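How to sort out a kitchen drawer that won't shut

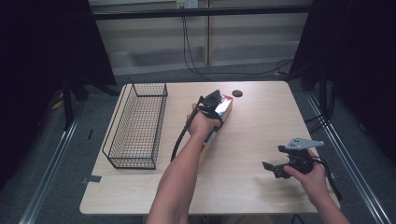 A wire basket and a long, slim carton on the table.

I love this job! It takes one rainy afternoon and you feel the difference every time you make a cup of tea. Mine was in the flat in Grakside, where the big drawer by the cooker had been jamming since October.

Clear a table first, the biggest you've got. Pull the drawer right out if it lifts off its runners (most do, tilt the front up and pull) and tip the lot out.

Now wipe the inside. Warm water and a drop of washing-up liquid will do, and a old toothbrush gets into the corners. Leave it to dry while you sort.

Put everything you've used in the last month on one side. Be strict! I had 2 garlic presses and had forgotten both. Long boxes of foil and baking paper go in a pile of their own, as they're nearly always what catches on the top edge.

Measure the drawer next — the inside, front to back and side to side. Mine is 69 mm deep, so anything taller had to live somewhere else. A wire basket on the shelf took the whisk, the masher and the ladle very happily.

Lay the foil and baking paper in first, flat against one side, then build the rest around them. Heavy things go at the back. I cut dividers from a shoebox and they've held up brilliantly, but if you'd like something sturdier the Stuvodum ones slot together without glue.

Slide the drawer back and open it fully a few times. If it still sticks, rub a candle stub along the runners.

Next up, the cupboard under the sink — wish me luck!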